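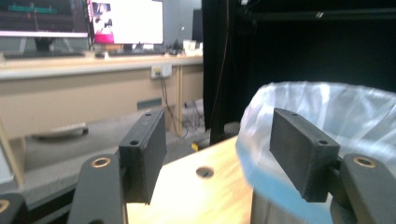

Our project for the Jarnby unit was about how people set up a shared work table, and I honestly thought I'd be bored by week two. Nope! Malathi Mathew and I ended up arguing for ages over where a bin should go.

The tabletop is a light blond wood with a small round hole through it, and we wanted the bin close enough that you could drop scraps in without taking a step. We kept a tally through September and logged 304 trips to the bin — way more than either of us guessed. Moving it in beside the table made those trips shorter, though Malathi reckons people just got lazier about aiming (she did the sweeping, so fair call).

Fold the bag well over the rim, by the way. Ours slid in twice before we learned that.

Ingvar Arnardóttir, our tutor, wanted a second layout with the bin right up against the dark curtain, or wall, or whatever it is. We ran out of time for it, so that one's going in next term's plan, along with a proper look at the table height.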